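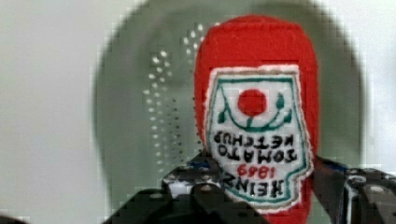 The soft goods line in Grarkville has had the Suvano arm on it since January, so I can answer most of the questions from the packing side. I work at station 11, on the returns bench, and I was on the old hand line before that. The grip itself is the part people worry about most and it's the part that has given us the least trouble. A felt ketchup bottle like the red Heinz one gets held at the neck end, one finger pressing on each side, and the arm doesn't care that the label is upside down. The person at the next station does care. Our packing standard says label up and facing out, so a piece that comes over inverted has to be turned by hand before it goes in the tray. That turning is now a real part of the job, and it wasn't in the job description we were shown.

I've put my replies under each point.

> On 5th April, a member at the Kapoor site wrote:
>
> We have been told our line gets the same setup Grudar put in at
> Grarkville. Three of us on days would like to hear from people who
> work next to it. First, did anyone lose hours?

No one on my shift lost hours. The headcount on the line went down by two and both people moved to receiving at the same rate. One of them liked it and one asked to come back, and she is back, on rework. What did change is overtime. Before the arm we could count on extra hours ahead of a big shipment. Now the cell runs through lunch and the overtime mostly goes to whoever is signed off to clear faults. If your paycheck depends on overtime, ask about that in writing before the install.

> Second, what is the actual work like now? The slides say we will be
> "supervising" and nobody can tell us what that means.

It means standing closer to a screen than you used to. On my shift it goes like this: you load the infeed, you watch for a stop, you clear the stop, you turn and inspect what comes out. Inspection is still all ours. Embroidered pieces are the slow ones. You check the lettering for loose stitches, check the edge of the patch for fraying, and run a thumb down the seam. The camera flags a wrong color or a missing label, but a pulled thread usually gets by it.

The pace is steadier. Some people find that easier and some find it wearing. On the hand line you could go fast for a while and then ease off. Now the next piece arrives when it arrives. We asked for a change of station every 40 minutes and got it, after some back and forth. I would ask for it on day one.

> Third, training. We were offered one afternoon.

One afternoon is too short. We got 20 hours each, spread over several weeks, and it still left gaps. The gap that mattered was restarts. The Suvano people showed us how to clear a jam and restart from the panel, but they did it on a clean stop with a box-shaped part. A plush part is different. It squashes, and if the fingers stop halfway closed the panel can show a good grip when there is barely any hold. Get them to run the training on your own goods, the soft ones especially, and get every person on the line to do a restart themselves while the trainer is in the room.

> Last one. Who do you call when it goes wrong on nights?

For the first weeks it was a phone number that went to voicemail. Now there is one person per shift with the extra sign-off, and it pays a small differential. It took a grievance to get that. Put it in your agreement from the start if you can. Also ask who is allowed to change the speed. Ours was changed from the office twice with no notice to the floor, and we now have it written that the line lead gets told first.

Two smaller things. The guard door is on the side where our old tool rack stood, and moving the rack added a walk of 23 steps to every changeover until they put a second one in. And the noise is fine. It's quieter than the old conveyor, but there's a beep on every fault that you will hear in your sleep — they can turn it down, it's in the settings.

I can send our rotation sheet and the wording of the overtime clause to anyone on the list who wants them. Write to me off list, and please say which site you're at.

Returns bench, second shift
Grudar, Grarkville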